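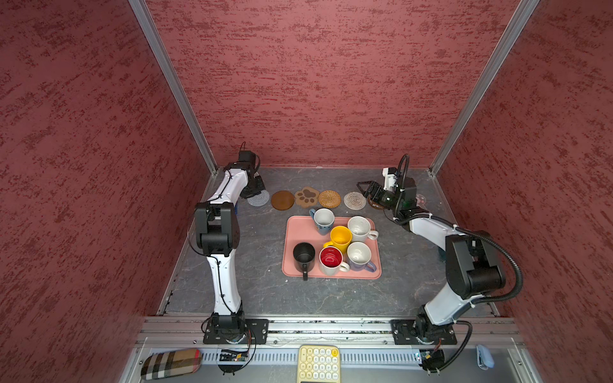 Your Elleo reading journal opens on a blank shelf, and giving it a look of its own is a lovely way to begin! Each shelf has a wall colour and a base colour, and you can match them to any photo you like. Mottled maroon like the walls in the photo, with a dark grey, faintly veined base like the floor between them, makes a very handsome home for fantasy novels. Go brighter for children's books if you prefer (you can change it all later).

Setting up your first shelf

1. Open the menu and choose New shelf. Type a name of up to 25 characters.

2. Pick your wall and base colours, then press Keep.

3. Press Add book and type the title or the author. If you own more than one edition, choose the one with the cover you know.

4. Drag the book to Reading, Finished or Waiting. Finished books open a review page straight away, so you can get your thoughts down while the ending is still fresh!

5. Give the book up to 3 labels. Ekby, our starter label set, has plenty for faith, myth and magic, and you can write your own too.

Note: Film and stage versions have a page of their own. Press Link version on the book's page to put them side by side – great fun when you want to compare endings.

Caution: Deleting a shelf also deletes the reviews on it. Move any book you want to keep to another shelf first.

Sharing a shelf

Press Share, then choose Readers or Everyone. Readers can leave comments but can't change your reviews. A shared shelf can take 2 minutes to show up on other devices.

If you see message 2906, the shelf name is already in use. Change it and press Share again.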